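Rust-brown hand towel leaving fluff on everything
Asked by Iona Ritchie, Grandcombe
33 views

I bought a set of 5 terry hand towels in September, rust brown, from the Kunby range. They leave bits on my hands and on the table whenever I fold them. I have washed them twice with softener and they don't seem any better. The table is dark wood so every bit shows. Is there a way to stop it or should I send them back?

3 answers

Mackay (2,429 answers)
Stop using the softener. It coats the loops and holds the loose fibres in. Wash the towels on their own at 40 with half the usual powder and a cup of white vinegar in the drawer, then tumble dry on low and clean the filter halfway through. Two or three rounds should do it. Brown ones can lose a bit of dye as well, so keep them away from anything white.

vunitz_home
Mine did that. I just kept washing them. Fine now.

Grandcombe Lodger
Shake them outside before they go in the machine and again after. Check for pulled loops too – snip them, don't tug. For the table use a barely damp cloth, a dry one only moves the fluff about. If they still shed after five washes I would ask for a refund.

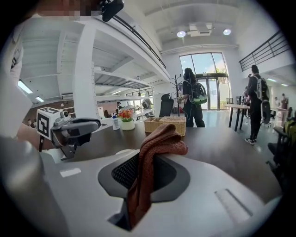

Rust-brown terry towel, with the dark wooden table behind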